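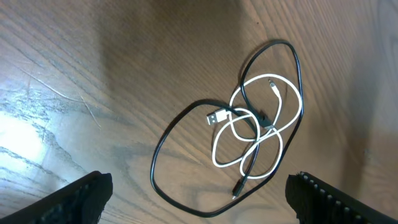
Charging cables, black and white

Kallen 12-Volt Charging Box for Small Cruisers

I'm Ysaline Langlois and I build these one at a time, mostly in the winter when Sandberg is on the hard and I miss her terribly. The Kallen started as a fix for my own boat. Our old chart-table sockets quit on the overnight run to Zastmont, with the tablet at 17 percent and fog coming in (not my favorite evening!), and I spent that November working out something better.

It takes your house battery and gives you four covered USB ports and one 12-volt socket. The lid has a rubber gasket, the wire is tinned, and there's a fuse on the positive side. I've lived with mine for 600 hours under way and it still looks good after plenty of spray down the companionway. 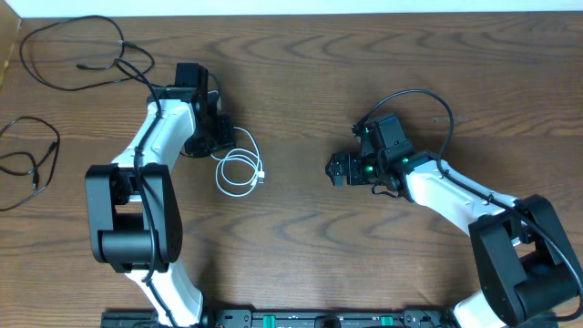 Wood tabletop, pale wall behind

Mounting takes four screws and maybe a cup of coffee. You need a flat spot and a 37 mm hole for the wire to come through. If your bulkhead is curved, write to me first and I'll cut you a wedge.

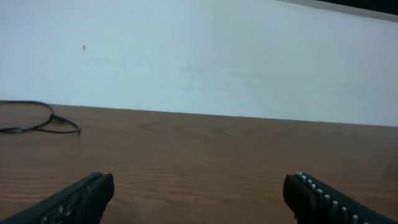 The Kallen comes in white or gray, and I always get asked which one to order. White is lovely down below and brightens up a dark cabin, but it does get marked up. Think of the faint gray smudges across that pale wall, and you've got my first white lid by the end of a season. Dish soap takes most of it off. Gray hides everything, so that's what I have in the cockpit.

Wiring kit from Clomov sold separately. Spare gaskets are in stock, and I can ship one in an ordinary envelope.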